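About Plurkutero

We are a bedding care and room reset business with a staff of 3, and we don't believe most of what our own trade says about itself. You will have read that a made bed changes your whole day. We have made a lot of beds and remain unconvinced. What we can do is get a bedroom tidy, tell you which of your covers is worth keeping, and leave.

Haris Abbasi started the business in June after a few years at Clitdale, where he sold mattress toppers and grew tired of the brochures. Gintarė Sepp does most of the folding. Kaja Kivi answers the phone and will talk you out of a second visit if you don't need one.

Our work happens in ordinary bedrooms: striped quilted covers that wrinkle along the sides, a patterned sheet that doesn't match, a plush throw that won't stay in a neat square. We don't bring matching linen for the photos, and we don't ask you to buy any.

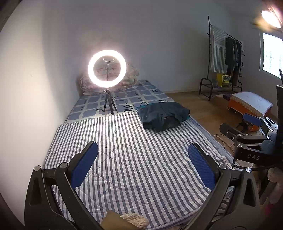
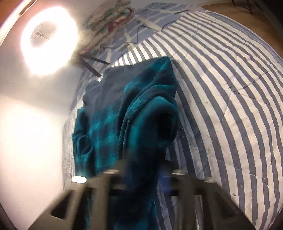
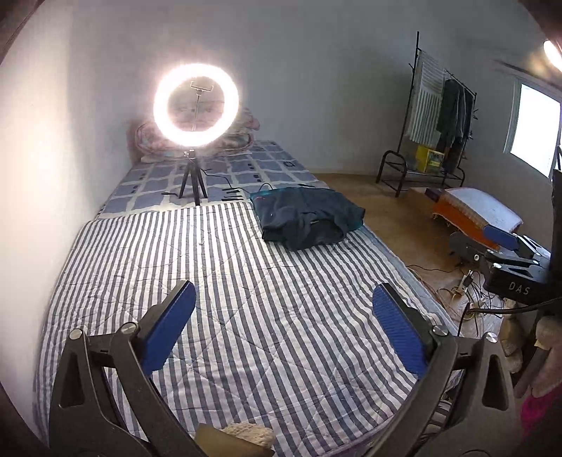
Striped bedding with a dark teal piece on top.

A standard visit covers one bed and whatever has piled up on it. We fold thick things loosely, because the tight rolls you see in videos come undone by evening in our experience. Cables and small stands get asked about before we touch them. Floral blankets go at the head of the bed unless you say otherwise, which several people have, with some force.

What we don't claim: that a fold can save you closet space you don't have, that a quilted cover "breathes," or that any method with a name is better than the one you already use. We tried the Skorness system for 30 days. It was fine. So was not using it.

Visits can be moved or canceled up to 14 hours ahead at no charge. If you think the bed looked better before we came, tell Kaja and she will refund you. She may ask to hear your reasons, mostly out of curiosity.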